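Gallery: The Shape Sorter Sessions

Posted Jun 30, 2025

Welcome to the least glamorous corner of Catacutan. We are gathering examples for Wuvgate, our grasping model, which learns to pick things up by looking at a very large number of attempts at picking things up. The target for this round was 2,000 episodes. We stopped at 2,683, mostly through poor impulse control.

Every episode gets a start state, an end state and a label. The labels are "placed", "dropped" and "other". "Other" has 296 entries and is by far the best reading.

Blue board, grey box, purple gripper. The red block and the pale blue cylinder have the front of the board to themselves, and there are six holes still going begging. 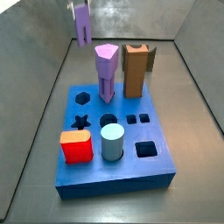

Flullell wrote in to ask whether we throw out the drops, given that a model fed on failures might pick up bad habits. Their own set at Grirance was trimmed to successes only, and they said the arm became very confident and had no idea what to do after a miss.

We keep the drops. Each one is labelled from the moment the grip goes wrong, so the training run can use the first part and treat the rest with suspicion. It doubles the labelling time – we did work this out in January and carried on anyway.

Two notes for anyone planning a similar set. Shuffle the starting layout between episodes, or the model will memorise your favourite arrangement and behave as though it has learned geometry. And write the label straight away, while you still remember which hole you were aiming for.

The next round swaps the lighting and keeps the colour of everything else the same. Files go up once the last batch of "other" has been read through a second time.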